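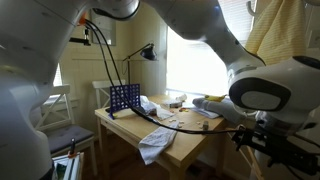
OK, game table thread! We have a table in the corner that is only for games and puzzles and little fiddly things, and it's my favorite spot in the whole place. Someone asked how we keep it going without losing every single piece, so here goes.

First up, four in a row. Still the best game you can teach a person in one minute. We keep the blue grid standing on the table all the time, because the day I put it in the closet we stopped playing. Leave it out and people drop a piece in on their way past. Works every time!

The red and yellow pieces are the tricky part. They roll. They roll so well. I have fished them out from under the couch, out of a boot, and once out of the dog's bed (the dog looked very innocent).

So the fix was clear containers. See-through, low sides, no lid. If you can see the pieces you use the pieces. I tried a pretty tin for 3 weeks and we forgot what was in it.

My friend Edit Bodnár swears by cups, one per color. Great for little kids, they love the rattle. Cups do tip over though – put something heavy in the bottom if you go that way.

Small wooden bits are their own thing. I sort them into piles right on the tabletop and then just leave the piles there until the next day. Marjatta Koskela told me to get trays. Marjatta, I have trays. They are full of other things.

Cloths! Keep one on the table. A folded towel is so good under a noisy game. When Eetu lets the bottom of the grid go and all the pieces come down at once, a towel makes it a nice soft thud and the neighbors stay friends with us.

House rules, since Pirjo wanted them: youngest goes first, no taking a piece back once you let go of it, and the loser picks the next game. Best of 5 if it's raining. We went over 15 games one night in May and I lost nearly all of them to Heikki, who hums the whole time.

Oh, and if you're short a piece, a coat button that fits the slot does fine. We played a whole winter with one brown button standing in for a yellow. Everybody wanted to be yellow just to get the button.

Next I want to try the version where you can also pop a piece out of the bottom row. Has anybody played it on a normal grid? Tell me how you did it – I'm clearing some space on the table tonight and I've got two people ready to go!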